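Been a while since I wrote anything long here, so a thread on how the data collection is going. Mostly the boring parts, which people keep asking me about.

1/ The short version: we want an arm that can tidy and hand out things on a counter without a script for each thing. To get there you need examples. A person drives the arm through the task, the machine records what the wrist camera sees and what the joints do, and the model learns from that. Each run is one episode.

2/ The target for this round is 600 episodes. That number came out of the last round, where the curve was still going up when we stopped. It isn't a magic number. It's what fits in the time we have the room.

3/ Two of us drive. I do mornings and Tamsin Rutherford does afternoons. We swap halfway through on some days so the model doesn't learn that a certain light goes with a certain pair of hands. I'm slower and she's smoother. Both kinds end up in the set.

4/ An episode runs 15 seconds if it goes well. The reset between episodes takes longer than that. Anyone planning a budget for this kind of work should start with the reset and work back from there.

5/ We keep the task list on paper, taped to the side of the monitor. Each line is one sentence in plain words, like "put the bar in the basket" or "take a bag out of the basket and put it on the white board." The sentence is saved with the episode. If the sentence is sloppy the episode is sloppy too.

6/ Tamsin wants the sentences looser, the way people talk. I want them tighter. For now we write two for each task, one stiff and one casual, and save both.

7/ Snacks are good training objects and also a pain. Clear bags are the worst of them. The wrapping shines, the shape changes each time you touch it, and the gripper can close on a corner of plastic and miss the food completely. I would still pick them over wooden blocks.
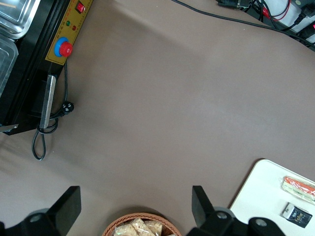
Bremano, December

8/ Wrist view at the start of a run. Bags in the basket between the fingers, a striped bar and a small navy package on the board at the right, then a lot of bare table. I like a start like this one. The model has to learn that most of what it sees doesn't matter for the task.

9/ Same goes for the black machine with the yellow panel and the loose cord. The background changes in our set and that's on purpose. In the first round we kept the table spotless, and the model did fine until somebody left a mug near the arm. Then it reached for the mug over and over.

10/ So now there's a rule about clutter. Before each block, whoever isn't driving changes something at the far side of the table. Move a cable, add a tray, take something away. The driver doesn't get a say in it. It's a small rule and it has done more for us than a month of changes to the model.

11/ Failed grasps. We keep them if the driver recovers within the same episode. We toss them if the driver gives up. A miss followed by a clean second try is worth a lot, since the model will miss too and needs to have seen what comes next.

12/ What we don't keep is hovering. If I sit above the basket trying to decide which bag to take, the model learns to sit above the basket. I was bad at this early on. My fix was to pick the bag before I start recording and say it out loud. Feels silly, works fine.

13/ Labeling is done by Aroha Merrick, who was not in the room for any of it. I think that helps. She marks the moment of contact, the moment of release, and whether the sentence matches what happened. Her reject pile is bigger than mine would be, and when I go back through it I agree with nearly all of it.

14/ Her most common note is "wrong object." The sentence says bar, the driver takes a bag. It happens at the end of a long block when you're on autopilot. We put in a break after each block and the notes got fewer.

15/ Someone asked about storage. Everything goes to a drive here first, then up to Fairweather overnight. We check a few files by eye each evening before the upload. Once the wrist camera had slipped on its mount and we lost half a day of episodes to a tilted view. Now the check comes before lunch as well.

16/ Someone else asked why we don't do this all in simulation. We do some. Direvon is our sim and it's good for reach and for not hitting things. It is not good at a wrinkled plastic bag. I haven't seen one that is - if you have, send it to me.

17/ Things I'd change next time: a second basket in a different color, more packages that lie flat, and a wider board. Flat packages are where the fingers have trouble. They need to slide under an edge and we don't have enough runs showing that.

18/ Also a better chair. I'm serious about that one. You can see it in the joint data when the driver's back hurts. The moves get short and jerky toward the end of a block.

19/ Next up is the same task list at the Levance site, with a different table and different light. I'll post the success rates from there once Aroha has been through them, including the bad ones.

20/ Questions are fine in the replies. I'm driving in the mornings, so I'll get to them after lunch.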